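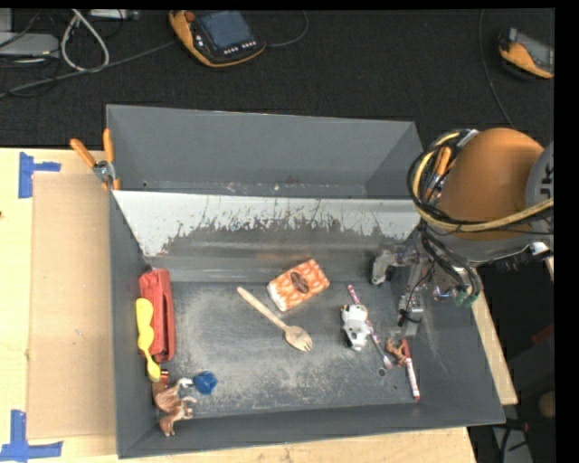 The case against the annual parts purge

Every December the maintenance newsletters repeat the same advice: go through the storeroom, find whatever has not moved in a year, and scrap it. Carrying cost is the usual justification. I think the rule is badly specified, and small utilities in particular should stop following it.

The rule treats time since last use as a measure of value. For consumables that is fair. A filter that sits for a year was overbought. For failure spares it measures almost nothing. A shaft seal for a pump with a service life of nine years is supposed to sit. Its idle time tells you the pump is running.

The water district at Tarnedell keeps 3,181 line items. In last year's review 436 of them showed no movement, and 134 were written off. By summer the district had bought back 23 of the same items, most at a higher unit price and several with lead times past ten weeks. One was a coupling insert for a Willems booster pump, a part small enough to lose in a coat pocket. The station ran on its standby unit until the replacement arrived — a condition that appears nowhere in the carrying cost figure.

Defenders of the purge will say the other 111 items stayed gone, and they did. Most were fittings for equipment already retired. A check against the asset register would have found those in an afternoon, with no reference to dates at all. The Medesero inventory package that Tarnedell uses can run that check. The default report sorts by last issue date, so that is the report people print.

A better test has two questions. Is the parent equipment still in service? If the part fails tonight, how long is the wait? Anything with a live parent and a wait longer than the standby can cover stays on the shelf, whatever its age. Grultum, the next district over, has worked this way for six years. Its storeroom is larger than the benchmark tables recommend, and its auditors mention this every year.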